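Unit 3: Seating and posture at fixed workstations

Module tutor: Gülizar Toprak. Read before the seminar. Bring the Haltham survey sheet.

## 3.1 Load on the lumbar spine

Sitting without back support rotates the pelvis backwards and flattens the lumbar curve. Pressure within the discs rises as the trunk leans forward. A backrest takes part of the weight of the trunk, and the share it takes grows as the rest is reclined. Armrests take a further share, provided they do not lift the shoulders.

## 3.2 Backrest materials

Foam spreads load by compression and mesh by tension. A mesh panel depends on the stiffness of its surround: if the shell flexes, tension falls and the sitter meets the edge. Mesh passes air and moisture freely. Foam holds heat, which matters in shifts longer than 3 hours.
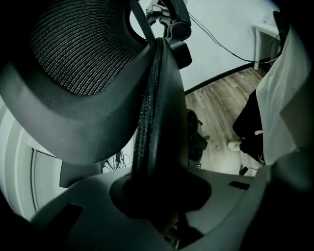
Fig. 1. Woven mesh in a rounded plastic shell, viewed from below.

Mesh tension is to be recorded on the survey sheet as slack, even or tight. Mudgway's notes (library, short loan) cover creep in woven panels.

## 3.3 Reach and forearm posture

Reach zones are set out from the shoulder joint. The normal zone is swept by the forearm with the upper arm hanging; the maximum zone is swept by the whole arm. Frequent tasks belong in the normal zone. 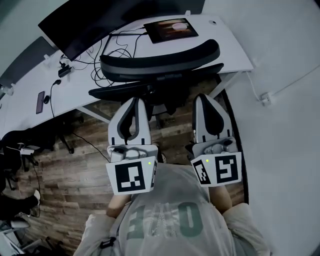 Static load on the shoulder depends on the weight held and its horizontal distance from the joint. A tool in the hand adds its own weight at the far end of the lever, and its length moves the working point outward. With both forearms forward and a gripper in each hand, as here, the moment must be worked out separately for left and right. Treat each arm as two segments and ignore the fingers.

## Exercises

1. Calculate the shoulder moment for a 2 kg tool held at the limit of the normal zone. Repeat for the maximum zone.
2. Compare the backrest angles in the Haltham survey, sheets 17 to 20.
3. Read Aksoy, chapter 2, on armrest height.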